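Subject: Re: [Trerkmont Table] place settings for the November supper

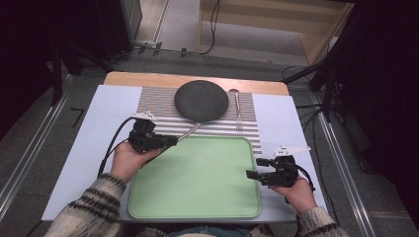 Thank you all for the kind notes about the hall, and I'm sorry it has taken me so long to sit down and answer properly.

> Are we keeping the striped placemats this year? I do like
> them, but with the dark plates I wonder if it all gets too
> gray. And which side did we say for the forks? Last time
> half of the tables were done one way and half the other.

I'd love to keep the stripes! I had the same worry about the gray, but with one of the pale green trays next to the mat it looks a good deal fresher, and I've grown quite fond of the three together. The dark plate wants to go toward the far side of the mat, so there is room for the tray in front of it.

Now, forks. I know plenty of us grew up with them on the left (my mother would have had words), but the fork is on the right of the plate in the setting I like best, and I'd be glad to leave it that way if you can all bear it. Handles should really point toward the guest, though - mine is the wrong way around there, so please don't copy that part.

As for numbers, we have 68 placemats and only 51 of the trays, so I'll ask at Brandão whether they still carry the green. If they don't, the end tables can go without and I doubt it will spoil anyone's soup.

I'll be at the hall from four o'clock with the boxes, and the side door will be open.

Warmly, and with apologies for going on,
your table-setting person at Trerkmont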